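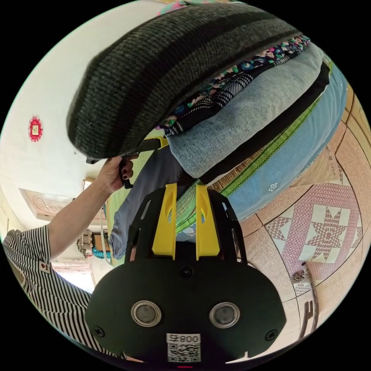 Stacking or Rolling? A Report on Storing Household Textiles
Fabrice Chauvin
Submitted 16 June 2022

Background

Most storage guides say the same thing: fold everything flat, put the heavy pieces at the bottom, and the pile will look after itself. I read several of these for the first half of the course and found very little to back them up. The Sedham handout, which our group was told to start from, gives a maximum height for a stack of blankets but never says where the number came from. My project asked whether a mixed stack is a sensible way to keep soft goods that people use often.

By mixed I mean what homes have in them. A folded light blue blanket, a straw mat with a green edge, a thick piece of something like denim, a floral fabric, and a striped knit cushion on top is a fair sample of the problem. These things don't bend the same way. A guide written for identical bath towels has little to say about them.

Method

I kept a log from November until the end of the spring term. Each entry was one retrieval, meaning one item taken out of storage and the pile put back in order. The log has 1,232 entries. I threw out 13 where the item wasn't written down, which leaves 1,219. The Jina household and the Goodwin household each kept a mixed stack, and the Drilby household rolled everything and stood it in an open crate.

Three homes is a weak sample, and I would not trust anyone who built a rule on it. The people filling in the log also knew what I was looking for.

Results

Of the entries kept, 333 were marked "had to refold." Nearly all of these came from the two homes with stacks. That sounds like a win for rolling until you look at what the Drilby household stored, which was mostly thin blankets. They had no mat at all. A straw mat can be rolled, but the one I tried at home kept opening up and pushed its neighbors over.

Position mattered more than the folding method. Items in the top two layers were rarely a problem. The bottom blanket came out only 17 times in the Jina log, and the notes beside those entries are not polite.

The advice about heavy pieces at the bottom did not hold up well either. In the Goodwin home the heaviest blanket was also the one used every evening, so following the rule meant lifting the whole pile each night. They gave up on it before the winter break.

What I would change

I should have weighed the items and had every home store the same set. I would also drop the "looks tidy" score. Each household rated its own pile, and the ratings went up whenever I was due to visit.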